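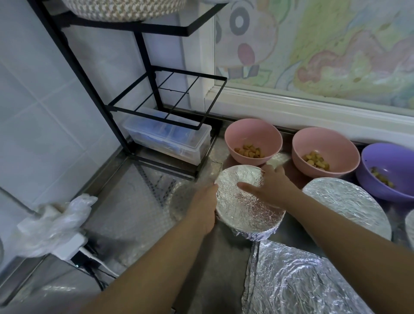 Talk notes, equipment planning session. 20 minutes, questions at the end.

Opening. Purpose is the August budget round. Covering and wrapping of bowls is the task we are costing. Foil first, lids later.

Slide 2. State the manual baseline. One person, two hands: one holds the bowl, the other presses the foil flat. Foil folds down over the rim. Any arm we buy has to do both jobs, so quote for two arms or one arm and a fixture. Ichikawa prefers the fixture.

Slide 3. Counter space. Steel top, rack standing on it, wall on one side, window sill behind. Power comes from a strip at counter level. Budget for a proper socket before anything else. Usable depth for a base plate is 42 cm. The Vustlow unit needs 35. The Nitus needs more and is out.

Slide 4. Costs. Grippers 700 each, fixture and mounting 3000. Arms quoted separately, Oshima has the sheet. Do not read the table aloud.

Slide 5. Risks. Foil tears and reflects light; depth cameras do badly on it. Ask both suppliers for a trial on our own bowls before signing. Kudo have agreed, Prendus have not replied.

Hand over to Ikeda for maintenance contracts.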